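[Tabletops] Re: Fine lines in a pale painted top, sand or leave?
From: Mayu Hoshino
To: Tabletops list
Saturday, 7:40 am

Dear Gerwin and all,

Thank you for the long question. I was slow to reply, I wanted first to look at my own top in morning light, and the mornings were dark this week. I will put your message here and answer under each part, I hope it is easy to read this way.

> Hello list,
>
> I am repainting the top of a Felard desk in a very light gray,
> nearly white. Two coats of Molellow satin are on it so far, over
> the primer that the same people sell. The color is what I wanted.
> But when I stand at the window side I see thin parallel lines
> along the whole length. They are very fine. My wife can't see
> them until I show her where to stand.

This sounds very familiar to me. My desk is also a Felard, the older one with the drawer on the left, and I painted the top in October with the same satin. Mine has the lines too. I call them streaks and my husband calls them "your lines", so we are the same kind of household as yours.

First I would ask you to find out if the lines are in the paint or under it. These are two different problems and they look almost the same on a pale color. Please close the curtains, take a small flashlight, and lay it flat on the top so the light goes along the surface. If the lines run exactly where your brush or roller traveled, and they bend a little near the ends where you lifted it, they are in the paint. If they are straight all the way to the edge without any bend, I would think they come from below, for example from the old surface or from how you sanded before the primer.

In my case there were both kinds, and it took me three evenings to understand this. I had sanded the old finish in the long direction with paper that was too rough, and the primer did not fill the scratches. Then I put brush lines over them in the same direction. From the chair you saw nothing. From the door you saw a faint comb.

> I used a 2 inch synthetic brush for the edges and a foam roller
> for the rest. After rolling I went over it lightly with the brush,
> as somebody recommended here in the spring.

It was perhaps me who recommended it, and in that case I must apologize. I did it on chair legs and on a small door, and there it worked well. On a wide surface I don't do it anymore. The top of my desk is 26 inches deep, and by the time I had rolled one part and taken the brush in my hand, the first part had already started to set. The brush then pulled the paint and left it standing in little ridges.

What I do now for a wide top is only the roller. I divide the top in my mind into strips across the short side. I load the roller, roll one strip, and then make one last pass over it in the long direction with almost no pressure, just the weight of the roller. Then the next strip, a little over the first. I don't go back. This is the hardest part for me. If a hair falls in, I take it out with tweezers and leave the small mark for the next coat. 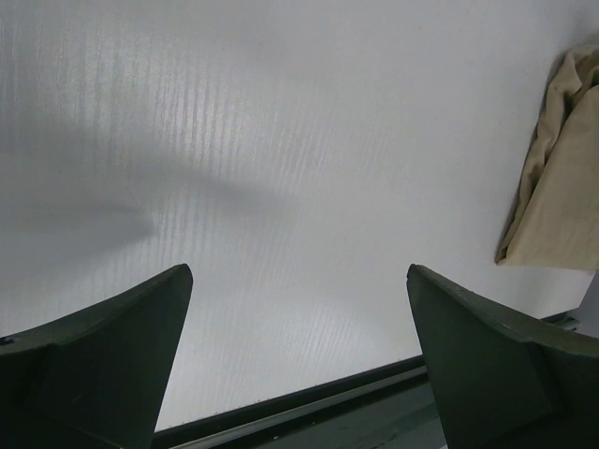
The other thing is how thick the paint is. Molellow satin in the pale shades felt heavier to me than the dark blue I had before. I asked in the shop (the small one, Mihăilă, where the son mixes the colors) and he said I can add a little clean water, and that I should stop earlier than I think. I put in one tablespoon to a yogurt cup of paint and stirred slowly so as not to make bubbles. It leveled better. Please test it first on something you don't love, such as the back of a drawer. Your can may be from another batch, and I would not like to be guilty a second time.

> The first coat dried for six hours, then I did the second one. The
> can says four. The room is heated and quite dry.

Six hours should be enough for touching and for painting again. For sanding I would wait much longer. I sanded after one night and the paint rolled up under the paper in small gray crumbs, and these crumbs made new scratches, deeper than the lines I wanted to remove. Now I leave it for two full days and I test with a fingernail under the edge, where it will not be seen.

About the dry room: I think it matters more than the hours. When our radiator is on, the paint skins over very quickly and the lines have no time to lie down. I turn the heating off in that room in the afternoon and paint in the evening. In the morning I turn it on again. The cat is not permitted to enter during all this time and she protests at the door.

> So my question is whether to sand it all back, or sand lightly and
> put a third coat, or stop. I would like it to be smooth like a
> factory surface. My old laptop mouse doesn't mind but my eyes do.
>
> Gerwin

I would not sand it all back. If your flashlight shows that the lines are in the last coat, this is the order that worked for me:

Wait the two days.

Clean the top before you sand. I used Mutarel soap, well diluted, then plain water on another cloth, then dry. If you sand over finger grease you press it into the paint, and on a color like yours it can come back as a yellowish shadow.

Sand with 320 paper on a flat block. A cork one is good. Please don't use only the fingers, they press harder in some places and make valleys. I sand in small ovals first and finish with a few straight strokes along the length. Stop when the shine is dull everywhere in the same way. If there are still shiny threads, these are the low parts between the ridges, and you can decide if you want to chase them. I chased them on the front half of the desk, where my arms lie, and left them at the back under the lamp.

Wipe off the dust two times. The second time I use a slightly damp microfiber cloth and I turn it often. White dust on a nearly white top is very difficult to see, so I also put my palm on it. You feel the dust better than you see it.

Then the third coat, thin, with the roller only.

I have to say that mine is still not like a factory surface. It is smooth under the hand, and a sheet of paper slides on it without any sound, but there are still faint lines when the light comes from the side. They are stronger on the left, where I always started and where I was still learning how much to load. Last winter I tried to polish a test board with a 4,000 pad to remove the last of it. The result was a shiny spot in the middle of a satin board, and it looked like something had been spilled there. So I advise against polishing a satin paint, unless you want to polish every inch of it and live with gloss.

If your lines are from below, then a third coat will make them softer but I don't think it will hide them. For that you need a primer that can be sanded, two coats of it, and you sand between. It is more work and more dust. Before I did it I would put the lamp, the keyboard and the usual papers back on the desk for a week and see if you still look for the lines. I stopped looking for mine when the desk had something on it. When it is completely empty and clean I see them again at once.

One more thing that you did not ask. Please be patient with heavy objects. The paint feels hard after a few days but it isn't hard inside. I put a pot with a plant on mine after six days and now there is a ring with a very clear border, and inside the ring is a small pattern from the bottom of the pot. It can't be wiped away. I would wait three weeks for pots, monitor stands and anything with rubber feet. Rubber is the worst. A sheet of baking paper under the feet helped me in the meantime, although it looks a bit silly on a desk.

Also, I now wash the top with a nearly dry cloth and only the plain soap. The scrubbing side of the kitchen sponge leaves gray marks on this pale color, and I spent around an hour taking off marks that I had made myself while cleaning.

I have two questions for the others, if someone has experience:

Does a microfiber roller leave fewer lines than foam with this kind of paint? I have used only foam. The shop has a short-nap one, but I am worried about the orange peel look.

And does anybody put a clear coat over a very light gray without the color going warm? I tried one on the test board and it turned slightly to cream. In the evening it was quite nice, and at noon I did not like it. If there is one that stays clear, I would use it only on the front edge, where the sleeves rub.

Gerwin, please write to us what the flashlight shows. And if you make the strips across the short side, tell me if you also get a small thick line where two strips meet. I get it every time at the third one, and I think it is the moment when I have to walk to the other side of the desk.

With kind regards,
Mayu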